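Gestel Full-Extension Drawer Runners
Side-mounted, soft-closing, for kitchen and utility cabinets

The Gestel runner is a ball-bearing drawer slide for base cabinets in homes, offices, schools, and care facilities. It is supplied in pairs, left and right, and carries a rated load of 60 kg per pair when installed according to the printed instructions. The runner opens to its full length, which gives access to the back of the drawer box without removing it from the cabinet.

Each pair is made of cold-rolled steel with a zinc finish. The soft-close unit is built into the rear section and requires no adjustment after installation. Replacement units are available separately and can be fitted with a standard cross-head screwdriver.

Intended use

Gestel runners are intended for indoor use in dry rooms. They may be fitted in cabinets placed near sinks and dishwashers, provided that the cabinet sides are sealed. They are not approved for exterior furniture, vehicles, or boats. Customers who require a runner for damp areas should refer to the Vávra stainless range, which is listed on a separate page and uses a different hole pattern.

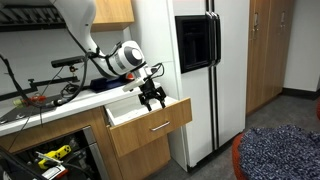

The drawer box must be 2 mm narrower on each side than the figure given for competing side-mounted slides of the same class. Cabinet makers replacing older runners should measure the opening at the front and at the rear before ordering. Where the two measurements differ, the smaller one applies. Packing strips are included in the trade carton but not in the single retail pack.

Fronts and handles

The runner accepts inset and overlay fronts. Fronts are attached to the drawer box and not to the runner itself, so existing fronts can normally be kept. Heavy fronts, including those faced with stone or glass, count toward the rated load. Handles of any type may be used if the screws do not project into the drawer.

Testing

The current version was tested at our Trekasholm workshop under the direction of Katalin Hegedűs, Head of Product Safety. Drawers were loaded evenly, opened fully, and closed at a fixed speed. The test summary, reference 158, is available to trade customers on written request.

Care

Wipe the runners with a dry cloth once a year. Do not apply oil or spray lubricant, as this attracts dust and will shorten the life of the bearings. Crumbs and grit should be removed with a soft brush or a vacuum cleaner.

Ordering

Runners are sold by the pair or in trade cartons under order code Gestel 62. Orders for complete kitchens should be sent to Yannick Perrin in Contract Sales with a cabinet schedule attached. Questions about fitting may be addressed to Orsolya Bárány, Technical Support. Returns are accepted in unopened packaging only, except where a fault has been reported and confirmed.

Page last revised 14 March 2024.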